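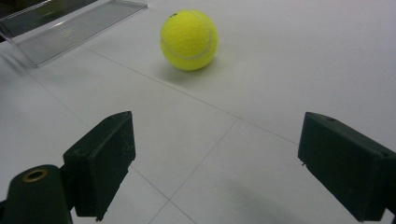
Rodrigo Leitão wrote to us that his ball always drifted left on the kitchen tiles and ran straight in the hallway, and asked whether the ramp was out of true. In his case the floor was. Check the floor before you adjust anything on the ramp.

4. Setting up on a tiled floor

The Tiltero ramp can be used on any hard, level indoor floor. Smooth tile is the fastest surface and shows up small errors in levelling. For carpet and cork, see Section 5.

You will need:
Tiltero ramp with both feet fitted (Section 3)
One standard tennis ball
Tape measure
Masking tape
Soft cloth

4.1 Checking the floor

1. Sweep the floor and wipe it with a damp cloth. Let it dry completely.
2. Set the tennis ball down in the middle of a tile and let go without pushing.
3. Watch the ball for a slow count of five. If it stays put, go on to step 4. If it creeps off, try another tile.
4. Repeat with the ball set close to a grout line.
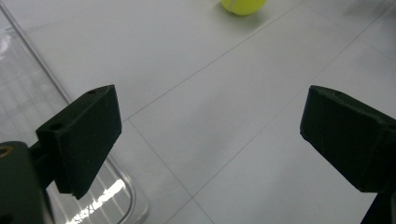
Figure 4-1. Tennis ball on tile, with a grout line to the right.

Note: A ball that settles into a grout line has not passed the check. Move it back onto the face of the tile and start again. Wide or deep grout will turn a slow ball whatever the ramp angle.

4.2 Placing the ramp

1. Choose a run that crosses as few grout lines as you can manage.
2. Stand the ramp at one end of the run with the low edge facing the play area. Keep the back at least 280 mm from the wall.
3. Press down on both rear corners. If the ramp rocks, turn the left foot until it stops.
4. Mark the front corners with masking tape so the ramp can go back in the same spot.
5. Measure 661 mm from the low edge and put down a strip of tape. This is your first target line.

4.3 First roll

1. Place the ball at the lower start mark, 100 mm up the slope.
2. Release it with an open hand. Do not flick or push.
3. Note where it crosses the target line. Roll it three more times before changing anything.
4. If the ball pulls to the same side each time, adjust the foot on that side by a quarter turn and repeat.

CAUTION: Tennis balls are hard to see from standing height when you are carrying something. Pick up loose balls before walking through the area.

CAUTION: Do not stand or lean on the ramp.

Note: Old balls with worn felt roll further than new ones. Use the same ball for a whole session if you are keeping score.

4.4 Cleaning

Wipe the slope with a soft cloth and warm soapy water. Do not use window cleaner or methylated spirits. Brush grit off the ball before it goes back on the ramp.

Replacement feet are part no. 558.

Section revised Dec 22, 2022. R. Torvik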